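Progress report to the Flarnmont household tasks fund: teaching by demonstration

1 December 2020
By Sunita Boateng, Pristar project

Print this page | E-mail this page

When Flarnmont agreed to pay for a robot to change a roll of paper towel, I promised Leilani Whitfield a report that admitted how it was going. It is going reasonably well, and more slowly than the Gantt chart believes.

We have recorded 318 demonstrations of the full task since the last report. Latrice Sorensen and Roscoe Benavides did nearly all of them by remote control, sitting at the leader arms in the next room and watching through the Grustutar software. The rest were done by hand, with the operator holding the robot's wrist and walking it through the motion. Hand guiding is quicker to learn and hard on the shoulders. It also puts a human forearm in most of the camera views, so we now keep it for contact practice only.

The task has settled into its final form. The old cardboard tube comes off the holder and goes on the tray, then the full roll goes over the rod and down to the base. We moved to printed paper towel in the second batch after the policy trained on plain white rolls lost track of them against the pale table. Roscoe chose the pattern. He says it was on sale.
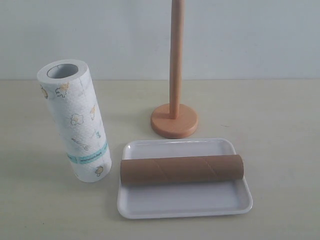

Removing the tube gives us very little trouble. Placing it is another matter, as Latrice likes to set it down squarely and Roscoe lets go from a modest height and hopes for the best. The model learned both habits and for a week did something in between, which pleased neither of them. We have since written a one-page style guide for operators – possibly the first ever composed on the subject – and discarded 40 early recordings that ignored it.

Getting the roll over the rod remains the hard part. Remote operators have no sense of touch, and a core that is slightly off centre catches on the top of the rod. Latrice's fix was to pause above the rod, nudge sideways and then lower. With those pauses left in the data, the trained policy completed 13 of 30 trials, up from four. I had been trimming the pauses out to save disk space. I have stopped.

Spending is on budget apart from paper towel, where we are over. Some of it has been re-employed mopping up coffee.

For January we plan to bring in two operators who have never used the leader arms, move the holder between recordings, and repeat the trials at the Bautista site under worse lighting. Mavis Benavides has agreed to be one of the new operators. She has already told Roscoe his technique needs work.

We ask that the second instalment be released on the original schedule. The recordings and the operator style guide can be sent to Leilani on request.

Related items
Leader arm maintenance: what we replaced and why
Pristar operator style guide, first version
Bautista site visit notes
Flarnmont fund: reporting dates for grant holders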